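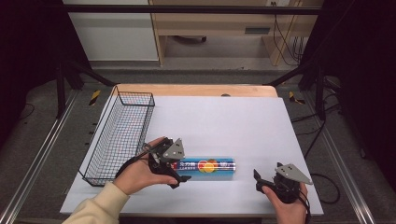 **Pantry sorting at Grillcombe — progress report for September**

The Grillcombe pantry is three months into your grant, and the shelves are, by and large, recognizable as shelves. The baskets you paid for have arrived. They're black wire mesh, long and shallow, and they replaced the cardboard trays that had been giving up one corner at a time. Cans go in on their sides. We tried standing them up and got a lot of rolling.

**Done so far**

- Sorted the backlog of about 400 cans that came with the Mamard donation. It arrived with no packing list and a very cheerful card.
- Moved sorting off the floor and onto a table with a white board on top, so labels are easier to read. Many of ours are in languages the old shelf plan had filed under "other." "Other" has been retired.
- Shelved the drinks apart from the food, after a soup night that was memorable for the wrong reasons.

**Not done**

The shelf tags. Faserar sent 40 in a colour we didn't order, and the replacements are promised — as they were last time. Nandi Fourie has been writing tags by hand in the meantime, and her printing is better than theirs.

**Money**

We're under budget on baskets and over on tape. We'd like to move the difference across, and buy 9 more baskets for the back wall before the winter drive starts. Please let us know if that needs a form.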